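Notes from the Bedholm collection room, posted as I go. The task family is "tidy the corner": bin, drawer, desk.

**1/** Each episode is one teleoperated run with two arms and a head camera. We log joint positions, hand commands and video against one clock. The policy never sees the operator, only what the head camera sees.
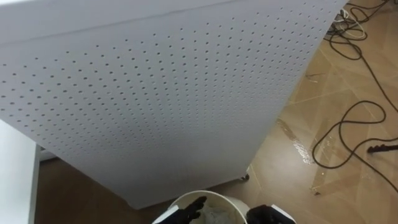 ## 2/ Numbers so far

2,512 episodes kept. Target for September is one more block of 44 per task variant. An episode is kept if the clocks agree, the operator marks an end state, and a reviewer at Egan can tell from video alone what the goal was.

**3/** Drawers produce the most rejects. Fingers on the inner edge of a drawer front hide the contact point from above, so the label depends on joint torque more than on pixels. We now mark contact from the torque trace and use video as a check.

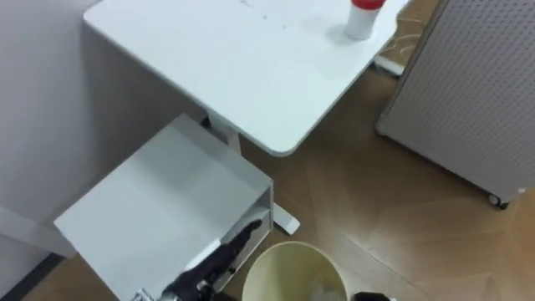 The torque threshold is set per arm. Sharing one value across both gave early contact labels on the left side, and the policy learned to stop short of the edge.

**4/** Small round objects near a table edge get their own variant. The operator opens the hand wide, approaches from the side, pauses, closes. The pause is 10 video samples and is in the protocol on purpose: it gives the model a clean pre-grasp pose. 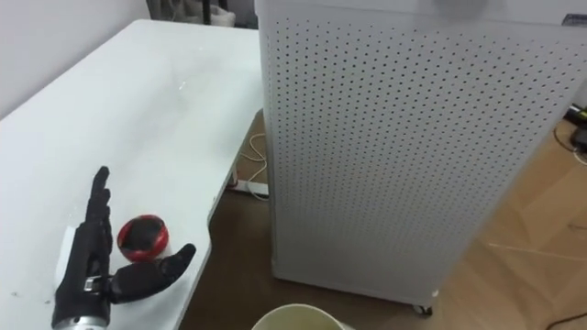
Without it, operators blend approach and closure into one motion. Playback looks smoother, training gets worse. We compared two sets of equal size and dropped the blended one.

**5/** Idle hand poses are data too. If every recorded pose ends in a grasp, the model closes on anything nearby. We record free poses with no target and label them "none."

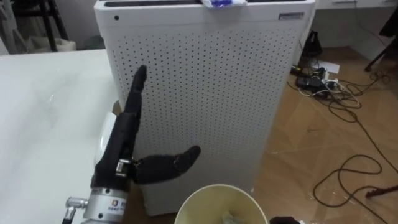
Share of "none" is nearly a tenth of the set. I would like more, but operators find these runs dull and the poses start to repeat. Boltum wrote a prompt script that calls out a random finger configuration every few seconds. Variety went up.

**6/** Furniture stays where it is within a block and moves between blocks. Clutter is left alone. A policy trained on a bare floor did badly at the Trarkport site, where the floor was anything but.

**7/** Open item: end-state labels for the bin task. Two reviewers still disagree on what counts as "in" when the liner folds over the rim. Draft rule goes out tonight.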